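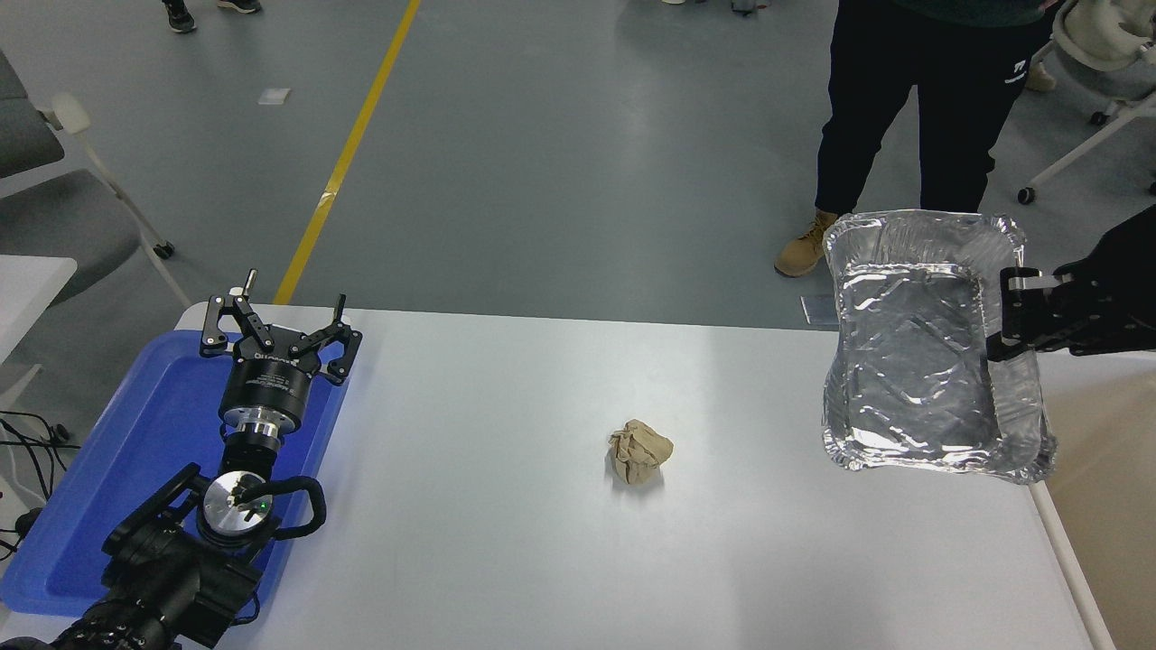
Durside Baccarat Table Set

Saswood makes the Durside set for clubs and for families who like to play baccarat at home with friends, without real money. It comes in one box and you can start to play on the same evening.

What is in the box
Folding table top, 9 seats marked
Six decks of cards, 52 cards in each
Dealing shoe with a cover
Discard holder
Two wooden paddles for moving the cards
Score pads, 60 sheets in each
Rule booklet in English and Hungarian

The table top
The top is laid over any table you already have. Each seat has three fields: Player, Banker and Tie. The print is large, so also people sitting at the far end can read it. Please clean it with a dry cloth only. If you spill a drink, take the water up first with paper and let the top dry flat before you fold it.

The cards
The corners are printed in two sizes, small and large. The backs are blue or red, three decks of each. When the cards become soft, you can order new ones separately under number 32.

The rules in short
The dealer gives two cards to Player and two to Banker. Tens and picture cards count as nothing, and an ace counts as one. Only the last digit of the sum is used, so seven and eight make five. The hand nearer to nine wins. When a third card is drawn is explained in the booklet, with a table by Ernő Csonka, who taught our club dealers for many years.

Good to know
In many casinos a winning bet on Banker pays a little less than the full stake. In the booklet you find how to play with this commission and how to play without it.

Delivery
Orders made before Tuesday noon leave our store in Durnow the same week. Chips are not included; see our set Ban, item 51.

Questions about the set are answered by Máté Virág in the shop. Sale only to persons over 18.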